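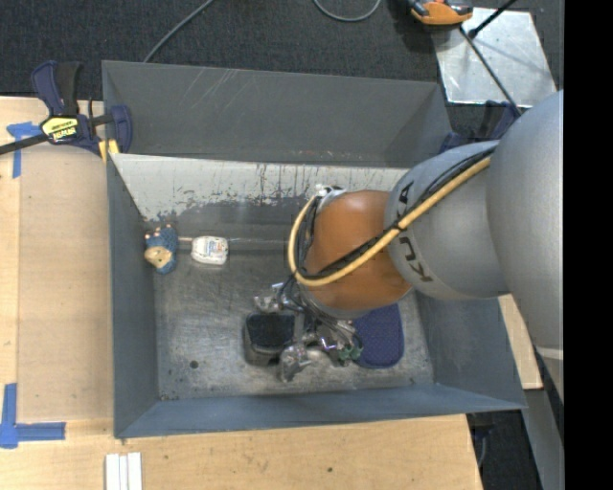 ## 30. März 2018 – Krapp, zweiter Anlauf

So, heute endlich wieder Farbe im Topf! Für Arus brauchen wir ein Rot, das nicht nach Ziegelstein aussieht, und der Versuch vom November war ja leider genau das: Ziegelstein, und zwar ein müder. Ich hatte damals viel zu heiß gefärbt (steht auch so im alten Heft, mit drei Ausrufezeichen) und das Krappbad einmal richtig kochen lassen, weil ich nebenbei am Telefon hing. Passiert mir nicht noch mal.

Gesamtbestand an Rohwolle vor dem Färben gewogen: 3,348 kg, trocken, inklusive der verfilzten Reste ganz unten im Sack. Davon kommt heute nur ein kleiner Teil dran. Der Rest bleibt naturweiß, bis ich weiß, was ich tue.

### Ansatz

- 500 g Strickgarn Findik, in gleich schweren Strängen, jeder an vier Stellen locker in Achterschlaufen abgebunden
- Krapp gemahlen von Ruchti, gleiches Gewicht wie die Wolle
- Alaun aus der großen Dose, etwas Weinstein dazu
- Kreide, eine gute Prise, weil unser Regenwasser so weich ist
- extra Strang von 100 g ohne Beize, nur zum Vergleich

Gebeizt hatte ich schon gestern Abend, die Stränge lagen über Nacht in der Beize und sind heute früh nur kurz ausgedrückt worden. Nicht gespült! Da gehen die Meinungen hier in der Werkstatt auseinander, ich weiß. Ich habe beides probiert und sehe keinen Unterschied, außer dass ich mir eine Wanne Wasser spare.

Den Krapp habe ich in einen alten Kissenbezug gebunden. Beim letzten Mal hatte ich das Pulver lose im Topf und habe noch Wochen später Krümel aus dem Garn geschüttelt (und aus meinen Socken, fragt nicht). Der Beutel ist vom Färben her nicht ideal, man muss ihn ständig kneten, damit innen überhaupt Wasser hinkommt. Handschuhe an, sonst sieht man tagelang aus wie nach einem Unfall.

### Verlauf

Langsam angewärmt, so langsam, dass ich zwischendurch nachgesehen habe, ob die Platte überhaupt an ist. Nach einer Stunde war das Bad orange und ich schon leicht beleidigt. Dann kippte es aber Richtung Rot, und zwar ziemlich schnell, nachdem ich die Kreide eingerührt hatte. Notiz an mich: Kreide nächstes Mal gleich am Anfang, dann muss ich sie nicht mit dem Löffel zwischen die Stränge mogeln.

Das Thermometer spinnt übrigens. Es zeigte zweimal hintereinander etwas anderes, ohne dass ich irgendetwas verändert hätte. Ich habe mich dann nach dem Dampf und dem Finger gerichtet: heiß, aber kein Simmern, keine Bläschen am Topfrand. Bitte ein neues auf die Einkaufsliste.

Gerührt habe ich wenig, eher gehoben und gewendet. Ein Strang ist trotzdem an einer Abbindestelle hell geblieben, da war der Faden zu stramm. Den nehme ich für Proben, der ist sowieso der kratzigste.

### Ergebnis, vorläufig

Nass ist ja alles schön. Nass ist es ein tiefes, warmes Rot mit einem Hauch Braun, und ich war kurz sehr zufrieden mit mir. Ein Schnipsel, den ich auf der Heizung getrocknet habe, ist deutlich heller, eher Richtung Koralle. Immer noch kein Vergleich mit November! Der ungebeizte Strang ist ein blasses Lachs geworden, hübsch für Babymützen, für Arus unbrauchbar.

Neben die Rarkevo-Farbkarte gehalten liegt der Schnipsel zwischen 2 Feldern, näher am wärmeren. Bei Tageslicht noch mal prüfen, unter der Neonröhre glaube ich mir selber nichts.

Das Bad ist noch lange nicht leer. Ich lasse die Stränge darin abkühlen und ziehe morgen einen zweiten Zug mit frisch gebeiztem Garn, das wird dann wohl Orange oder Apricot. **Topf bitte nicht ausleeren**, auch wenn er nach nassem Keller riecht.

### Offen

- Lichtprobe: Karton halb abdecken, ans Südfenster
- Waschprobe mit der Wollseife, und einmal mit der scharfen
- bei Ruchti fragen, ob der Krapp aus derselben Ernte noch da ist
- eine Prise Eisen in einem Glas probieren, aber bitte weit weg vom großen Topf
- Kissenbezug auskochen, oder ich behalte ihn einfach für Krapp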